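Visit report: the Satico needle exchange and drug treatment service, Otevthorpe

I went to the June open day at Satico because our own service is about to change how it hands out naloxone, and Satico changed its system first. The building is a former bank near the bus station. Doors opened at 10 a.m. and the morning was given over to the exchange and the pharmacy counter.

The exchange recorded 1,032 visits last year. Staff keep the paperwork short: initials, year of birth, what was taken and what was brought back. Anyone who collects needles is offered a naloxone kit at the same time, and the offer is repeated on every visit.
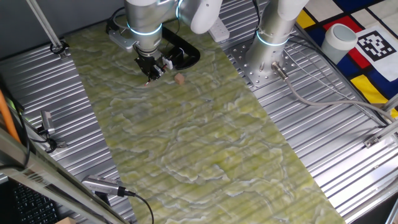

Does a person have to be in treatment to get a kit?

Kits go to anyone who asks, including parents, partners and hostel workers. The only condition is a short training session at the counter, which covers the signs of an overdose, rescue breathing and when to call an ambulance.

Methadone is handled separately, through the Wutard pharmacy next door. New patients take their dose under supervision at first, and the prescriber reviews them before any take-home doses are agreed. The wait for a first appointment was 40 days before the change and is now much shorter, though I was not given a current figure.

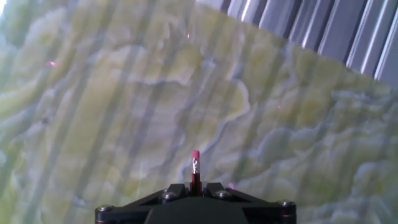 After lunch we moved to the Russo room, where the two outreach teams are based. One covers the town center and the other drives out to the villages. The village team finds more people using alone, and it has started leaving kits with local shops - an idea we could copy at little cost.

I had hoped to hear more about deaths linked to mixed drugs. The session was cut to make room for questions on funding, but the slides are to be sent out.
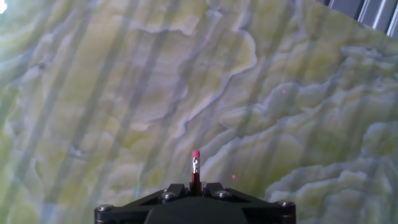
Green and white banded surface, close up.

The day closed at 4 p.m. I have asked for a copy of the training sheet and the form used at the counter.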